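Steaming buns in an electric pot

Fill the base with 500 ml of cold water. Line the steamer basket with a damp cloth or a sheet of baking paper, leaving some of the holes clear at the sides. Set the buns on the lining with a finger's width between them, as they swell during cooking. Fit the lid and switch on.

Frozen buns need 4 minutes longer than fresh ones. When the time is up, switch off and wait one minute before lifting the lid. Tilt it away from you so that any water runs off the rim and misses the buns.
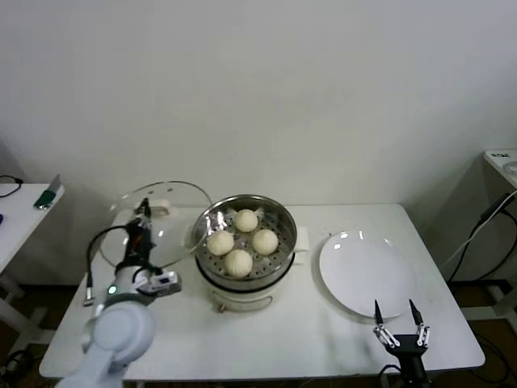

Four buns in the lined basket, with a plate to the right of the pot.

Move the buns to the plate with tongs, lifting from underneath. Empty the base once it has cooled and wipe it dry.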